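What Is a Price?

A price is the amount of money a seller asks for something. Before choosing one, a shop works out its costs. Say a toy shop in Bultport buys a ball for 2 pounds and sells it for 5. The difference is called the margin. 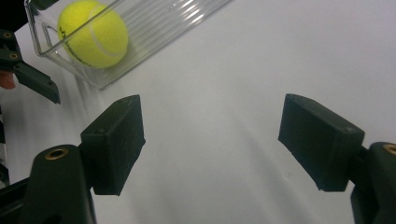 Does the shop keep all of the margin? asked Carter Friesen. No. Rent, wages and lighting are paid from it.

A shop may also lower a price for a short time. This is a discount. It can bring in more buyers, but each sale earns less.

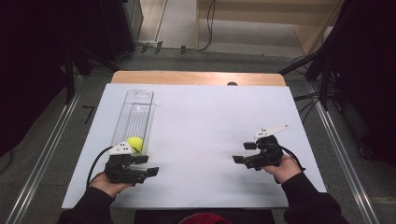 A tennis ball in a clear box.

Shops test prices too. In August, Larkurwood sold 400 kites at one price, then compared that number with sales at a higher one.

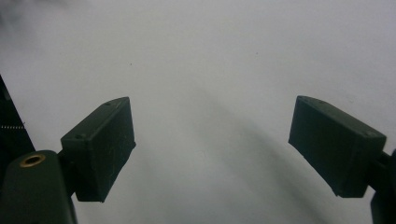
One reader wrote that a higher price must always earn more. It does not if too few people buy.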